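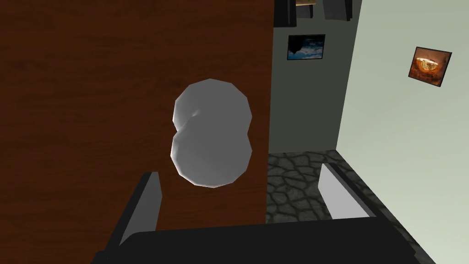
Drutbridge, July 7, 2021

I have spent two weeks trying to buy white paint and I would like to register a complaint about the whole idea of white paint.

The hallway needs doing. It's narrow, it gets light from one end only, and the last owners painted it something between cream and old teeth. I wanted it white. I went down to Osell on Saturday morning thinking I'd be out in ten minutes with a can under each arm, and I came home with a fan deck, four sample pots and a leaflet on "undertone."

The Elten deck has 896 colors in it. I know this because it says so on the cover, as if it were a selling point. A whole thick wad of those colors is white. There's one called Linen Hour and one called Quiet Flour. I laid them next to each other on the kitchen table at noon and could not tell you which was which without turning the strip over. My neighbor Isabelle Friesen came in to borrow the stepladder and said Linen Hour was "much warmer." I turned the strips over. She had been pointing at Quiet Flour.

I'm not claiming the difference isn't there. I'm sure a machine could find it. My doubt is about whether anyone standing in a finished hallway, holding groceries, has ever noticed it, and whether the people who say they have would pass a fair test. I've asked to see a fair test. So far I've been offered mood boards.

Undertone is the part that really gets me. The leaflet says every white has one (pink, yellow, green, blue, gray) and that picking the wrong undertone is "the number one mistake homeowners make." Who counted? What were numbers two and three? I would have guessed that the number one mistake homeowners make is painting over damp, and I say that as someone who did it in 2016 and had the bathroom ceiling come down in strips like wet newspaper.
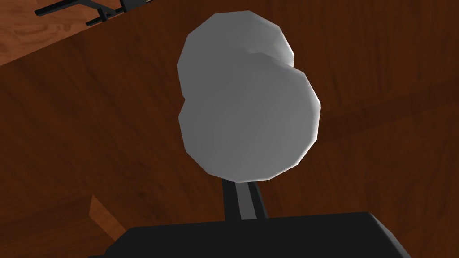

Then there's the advice to live with your samples for a few days. You paint a square on the wall and look at it in the morning, at noon, at dusk and under the lamps. Fine, I did it. What I learned is that white paint in shade looks gray. All of them did it. The expensive one did it just as much as the cheap one. The wall opposite is yellowish, so everything in that hallway is also yellowish after four in the afternoon, including me.

I brought this up with Fergus Lamont, who painted houses for a living before his knees went. He told me that for years he'd do the sample squares, let the customer agonize, and then get phone calls halfway through the job saying it had dried wrong and was definitely the other one. It was never the other one. He'd go and have a sandwich, come back and put a second coat on out of the same can. They'd call that a big improvement. It's only one man's story and I'd like a better source than Fergus, but I believe it more than the leaflet.

The store also does consultations. Somebody comes to the house with a bigger fan deck and looks at your light. I asked for a price on the hallway, the stairs and the front room, consultation and paint included, and the email came back at $2,271. The labor was a separate line. I read it twice in case the decimal point had wandered.
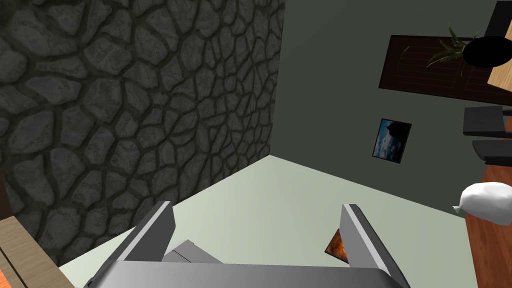 Names are doing most of the work here, if you ask me. Gray is the best case of it. You take an ordinary flat gray, the color of a filing cabinet, and call it Harbor Stillness, and now it costs more and people have feelings about it. Bright colors don't need the help nearly as much. Look at that little triangle poking out by the right-hand finger, all mottled orange and dark brown, like something out of a fire. You only get one corner of it and you still don't need anyone to tell you which way the undertone leans. I could send anybody to the store for that orange and they'd come back with something close. Send them for "a soft white" and you've ruined their weekend.

I did try one small experiment. I painted two squares of Quiet Flour on the hall wall, well apart, and wrote different names under them in pencil. Three people have been through the house. Two preferred the left one, and one of those said the right one was "a bit clinical." Three people is nothing, I know, and the left one is nearer the door. Still, it was the same pot and the same brush.

If somebody has done this properly, with a decent number of people and no names on the cards, please send it to me. I'd be happy to be wrong and I'd even go back and look at Linen Hour.

In the meantime I bought the contractor white, in the big tub with no adjective on it. The woman at the counter asked if I was sure. First coat goes on Friday, assuming Isabelle brings the stepladder back.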